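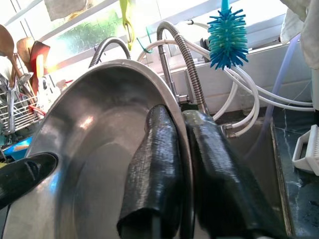 Words: staff writer, Hamlow Quarterly
From the May issue

The water in Hamlow is hard. Fill a kettle every day for a month and the bottom turns white, then grey, then starts to flake. Shower heads clog. Glasses come out of the cupboard looking as if they have been kept in a garage. People who move here from the coast ask their neighbours what is wrong with the taps, and the neighbours say that nothing is wrong, it comes out of the chalk like that.

For most of the town's history there was no choice in the matter. The wells were sunk into chalk, the pumps that replaced them drew from the same layer, and the works at Trundent, built on the hill north of the station, still does. Rain falls on the downs, takes years to work its way through the rock, and picks up calcium as it goes. By the time it reaches a kitchen it is clean, cold and full of dissolved stone.

Trundent supplies 2,101 homes, along with the two schools, the laundry on Mill Lane and the brewery. The pumps run mostly at night, when power is cheaper, and fill a covered tank under the field behind the works. From there the water runs downhill and needs no further help, except at Drirnel, the row of houses on the far ridge, which has its own small booster station and the lowest pressure in the district. Anyone in Drirnel who wants a decent shower has it before seven in the morning.

Whether hard water is a nuisance depends on what you are doing with it. The brewery likes it, and its pale ale was made to suit it. Bakers tend not to mind. Tea drinkers do, and the film on top of a cup left to stand is a local fact of life. Soap will not lather properly and leaves a scum around the bath, so households here get through more of it. Wool washed by hand comes out stiff.

Cooking is where opinions divide. Dried beans boiled in hard water stay firm for a long time, sometimes for good, and older Hamlow recipes call for a pinch of bicarbonate in the soaking water. Green vegetables hold their shape well. Pasta is much the same as anywhere. Pans are another matter. A pot of water left to simmer will leave a chalky ring at the waterline, and steel shows a cloudy bloom that no amount of washing-up liquid will shift. Vinegar will. Put a cupful in the pan with the same of water, warm it through, leave it until it has cooled, and rinse. Lemon juice does the job as well but costs more.

The bigger bill is for boilers. Scale builds up on a heating element like fur in a pipe, and a coated element has to work harder to warm the same amount of water. Plumbers in the town replace a steady number every winter. Some of their customers then buy a softener, a box the size of a small bin that sits under the sink and swaps the calcium for sodium by passing the water through salt-charged beads. It works, but it takes up a cupboard and has to be fed with bags or blocks of salt. Most are plumbed in so that one tap is left unsoftened for drinking.

A plan to soften the whole supply at Trundent has come up several times. The latest version, drawn up by the engineering firm Hoarau, would put a treatment hall beside the existing works and take out part of the hardness before the water reached the tank. It would take 41 months to build. In the survey that went out with the spring bills, 341 households replied, and they were split almost evenly. Those in favour mentioned kettles, boilers and skin. Those against mentioned the cost, the lorries on Station Road and the taste.

Taste is the argument that surprises outsiders. Hamlow people who go away often say that water elsewhere is thin. They miss the faint mineral edge of the stuff they grew up with — and some of them take a few bottles of it back with them after a visit.

The Hoarau drawings are on show at the library until 9 in the evening. There is a jug of tap water on the table next to them, and a stack of paper cups.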